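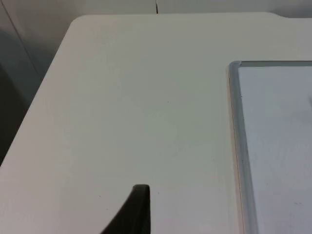
Ostex Replication Finds Smaller Gains for Wrist-Camera Training Method

IRSIDE, 4/8/22 - Ostex, an independent robotics test lab, today released the results of its attempt to reproduce Rosham, a training method that claims to teach robot arms to place parts using only the view from a camera at the wrist. The lab found that the method works, but by less than its supporters have suggested, and under conditions that most shop floors would not recognize.

The Ostex team ran 673 placement trials on a white tabletop with a shallow rimmed tray. The arm had to set a part inside the tray without touching the rim. Rosham was compared with an older training recipe that uses the same camera and the same gripper.

With the tray in the position used during training, Rosham made fewer rim contacts than the older recipe. When the tray was moved by more than 12 centimeters, the advantage disappeared. Turning down the overhead light had a similar effect. Ostex does not consider this a failure of the method, but it does consider it a poor basis for the phrase "works anywhere," which has followed Rosham since it was first presented in December.

The lab also looked at how success is counted. Earlier reports on Rosham allowed the arm up to 4 attempts per part and scored the best one. Ostex scored the first attempt only. A factory cell that drops a part does not get to pick its favorite try, and the lab sees no reason a benchmark should.

Pale surfaces were a particular trouble spot. A light tray on a light table gives the camera little to go on besides the rim, and the arm often slowed or stopped short of it. The older recipe had the same problem. Claims that Rosham solves low-contrast placement are not supported by these trials.

There are limits on the Ostex side too. The work used one arm, one table and 3 part shapes. Training was done from the published instructions, which leave out several settings, and the lab had to choose its own. Different choices might narrow the gap or widen it. Ostex has asked for the missing settings and will rerun the trials if they are provided.

The full trial log, including every failed placement, is available on request. A second round, using the Ismail gripper and a darker work surface, is planned. Ostex makes no forecast about the outcome.

About Ostex

Ostex tests published robotics methods and reports what it finds. It does not sell robots or training software, and it received no outside funding for this study.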